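The gripper that wouldn't let go of the number

Nyokabi Bakilana is eating a late lunch at her desk when I get there, and she doesn't stop. "Talk while I chew, I have the cell back at three." The cell is the test bay at Elleck where she has spent most of October chasing a fault in a pick-and-place arm. Châu Tăng, who wrote the simulation the arm is trained in, has pulled up a chair next to her. He has a notebook. She has a fork.

The short version of what happened. Arm reaches for a tube. One finger inside, one finger outside, close, lift. It had been doing this fine for weeks. Then one evening it closed on the wall of a tube and kept closing. The controller reported a normal grip. The tube cracked, the fingertip pad tore, and a piece went over the low guard and landed by the door.

"No injuries," Bakilana says. "Put that first." (Sorry. Second.) "The person who normally stands by the door was on the phone in the hall. That's luck. I wrote LUCK in the incident report and somebody asked me to take it out and I didn't."

The force limit was set at 35 newtons. That was the ceiling, everyone agreed on it, it was in the config file, it was on a sticker. What the fingers really did was go past it, up to 40 according to the load cell they wired in later, before the motor tripped on its own heat.

So why didn't the limit hold?

Tăng draws it for me. The limit lived in two places. The motion controller had it, and a small board in the wrist, a Plollov unit, had it too. The wrist board was supposed to be the real one, the one that cuts current no matter what anybody upstream thinks. After a firmware update in late summer it came back up with its factory setting, no limit at all. It didn't complain. The upstream controller asked "are you alive," the board said yes, and that was the whole conversation.

"It never asked are you alive AND do you still have my number," he says.

And the upstream limit? That one worked off an estimate, motor current turned into force by a formula. The formula was tuned for a grip with both fingers outside an object, squeezing in. Put one finger in the mouth of a tube and you're pinching a thin wall off to the side of the pad, the load sits differently, the estimate reads low. So it thought it was at 30. It was not at 30.

Two faults, each one boring. Bakilana had found the first inside a day. The second took her three weeks, partly because she'd decided the first was the answer.

"I closed the ticket," she says. "I want that in there. I closed it, we restored the board setting, ran it, all good. Châu reopened it."

He looks embarrassed. He reopened it because the numbers bugged him. If the only problem was the board, the upstream controller should still have stopped the thing, late maybe, but stopped it. It never even raised a warning. He went back to the simulator, which they call Từ in-house, his choice of name, and started posing the gripper at the tube in every way he could think of.

Open fingers first. Then one in, one out. Then tilted. Then with the tube lying down instead of upright, which the training set had a lot less of. 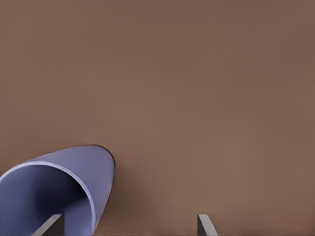
What should a small shop check first if it runs a gripper with a force limit?

Measure the force at the fingertips with a separate gauge, in every grip style the robot uses, and compare it to the number in the settings. Do it again after any firmware update, before the cell goes back to work.

Both of them say a version of this, several times, in Bakilana's case with the fork.

The simulator had its own part in the mess and Tăng doesn't duck it. Simulated tubes don't crack. In Từ the wall of the tube was rigid, so a policy that squeezed too hard got the same reward as one that squeezed just enough. Tube lifted, point scored. "We taught it that harder is free," he says. He'd known the walls were rigid, it was on a list. Soft walls are slow to compute and the list was long.

Did the learned policy cause the failure then? They don't quite agree here, and it gets a little tense.

Bakilana: "No. The policy can ask for anything it wants. It can ask for a thousand. The safety layer is there so that I don't have to care what it asks for."

Tăng: "Sure. But it was asking for too much on nearly every side grip, for weeks, and none of us looked. That's a warning we had and didn't read."

She thinks about that. "Ok. Both. Write both."

The fix, as it stands now. The wrist board has to report its limit back at startup, and if the value doesn't match, the arm won't power on. There's a check against a spring gauge at the start of every shift, 5 closes, written down on paper by a human being. The force estimate for side grips got thrown out, they use the load cell direct. The low guard is a tall guard. Tăng put a penalty on squeeze into the training, and he's added a crude crack rule: past a set force, the tube counts as broken and the run ends with nothing.

How's it doing? Slower. It drops more. Bakilana is fine with drops. "A dropped tube is a tube on a table. I can pick it up." The sales side is less fine with it, there's a demo coming up for a customer, Grirnivus, and she's been asked whether the limit could go back up a bit for that one afternoon.

What did she say?

"I said they could come stand by the door."

I ask if they had told the board's maker. They had, same week. The reply was that the reset behavior is in the manual, and it is, Tăng found it, in a table near the back. He has no big quarrel with that. His complaint is that the update tool could have shown a message and it doesn't. They were told it's being looked at.

Some of what they tell me is smaller stuff I hadn't thought to ask about. The sticker, for one. It said 35 N max, printed nice, stuck on the guard where visitors could see, and Bakilana thinks it did real harm. People read the sticker and quit checking. It's been peeled off. In its place is a clipboard with the last gauge reading and initials.

Also the sound. Two operators told her afterward that the arm had been "crunchy" for days before the break. Neither wrote it up becuase there was nowhere to put it, the log form only has boxes for stops and faults. There's now a blank line at the bottom that says Anything weird? So far it has collected one note about a squeaky chair and one about a cable rubbing at the elbow, and the cable one was real, they caught it half worn through.

I asked Tăng if he trusts the simulator less. He took a while on it. He says he trusts it for where the fingers go, the reach, the angle, whether a finger fits in the opening without bumping the rim. For how hard, no. He wants real force data from the bay fed back in before he'd say otherwise, and that's a winter job, he hasn't got the hours approved.

And would she have found the second fault without him?

"Eventually," says Bakilana. "When it broke another one."

It's five to three. She's putting the lid on her lunch and looking for her safety glasses, which are on her head. Tăng points. There's a gauge check to do before the afternoon run and it's her turn for the initials, so we finish up walking, me writing against the wall, her telling me to please spell the company right, two Ls, no accent anywhere.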